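Revista Masau
Inicio | Casa | Oficios | Ciudad | Archivo

Lo que se aprende de una estantería blanca

Texto: Karim Tahiri
Sábado, 15 de febrero de 2020

Compartir 200 | Comentarios 12

Cuando llegué a esta ciudad alquilé un piso con las paredes blancas y sin un solo mueble. Durante las primeras semanas dejé los libros en el suelo, en columnas, y la ropa en la maleta abierta. Un vecino me dijo que lo primero que se compra en una casa es la cama. Yo compré una estantería. Era blanca, de segunda mano, y tenía huecos de tamaños distintos que no correspondían a nada de lo que yo poseía.

He pensado mucho en aquel mueble mientras preparaba este reportaje. Quería escribir sobre los muebles blancos abiertos, los que no tienen puertas y enseñan todo lo que uno guarda. En el taller Zular, donde los reparan y los vuelven a vender, me explicaron que es el tipo de pieza que más les llega. La gente la compra con ilusión, la llena en una tarde y después de dos mudanzas ya no la quiere.

El encargado del taller me habló de la diferencia entre un hueco y un cajón. En el cajón se mete la mano y se busca. En el hueco se mira. Por eso, según él, un mueble abierto pide menos cosas, y las personas que han vivido siempre con armarios cerrados tardan en aceptarlo. Me enseñó una pieza que había costado 4000 euros cuando era nueva y que llegó a sus manos con todas las baldas dobladas por el peso de unas enciclopedias.

También me habló de las mesas. Una mesa delante de una estantería cambia el uso de las dos: lo que está en los huecos baja a la mesa por la mañana y debería subir por la noche. «Debería», repitió, y se rió. En mi casa no sube casi nunca.

El blanco tiene además su propia dificultad. Dos blancos comprados en tiendas diferentes no son el mismo blanco, y esto se nota más en invierno, con la luz baja. En diciembre visité un salón donde la mesa parecía azulada y el mueble parecía crema, y la dueña me aseguró que en julio eran iguales.
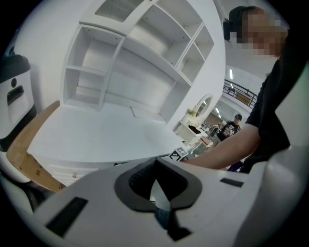
Los huecos y sus medidas

Una buena estantería blanca no reparte el espacio en partes iguales. Tiene una columna alta con baldas, un espacio central más ancho y más hondo, y algún hueco pequeño y cuadrado arriba. Cada uno sirve para una cosa distinta. En la columna van bien los platos, las toallas dobladas, los libros. El espacio central acepta lo que tiene volumen, y a mí me gusta dejarlo medio libre, para que la vista descanse allí. El hueco pequeño es el más difícil. Yo puse en el mío una taza que nunca uso.

Junto al blanco conviene algo de madera clara. No hace falta mucho: una tabla, el canto visto de un contrachapado, un banco. En Illosska, una tienda pequeña de la calle del mercado, venden tablas cortadas a medida y no cubren el canto. A algunos clientes les parece sin terminar. A mí me parece la parte más bonita, con sus capas finas, como las hojas de un cuaderno cerrado.

Y queda el espejo redondo, que ha vuelto a muchas casas. Colocado sobre un mueble bajo, con marco blanco, rompe tantas líneas rectas juntas. La cuestión es la altura, y sobre esto he escuchado opiniones muy firmes y todas contrarias. La decoradora del estudio Saber lo cuelga siempre para la persona más baja de la familia. El encargado de Zular lo cuelga donde ya hay un clavo.

Mi estantería sigue conmigo. La lijé y la pinté el año pasado con unos 12 euros de esmalte, y el color no quedó exactamente como el de antes. Ahora tiene los libros en la columna, la radio en el centro y, en la balda de abajo, los zapatos de mi hijo.

Artículos relacionados
Cómo lijar una balda sin levantar polvo
Tres mercados de muebles usados para ir sin prisa
El regreso del banco de cocina
Vivir sin armario: una familia en 200 cajas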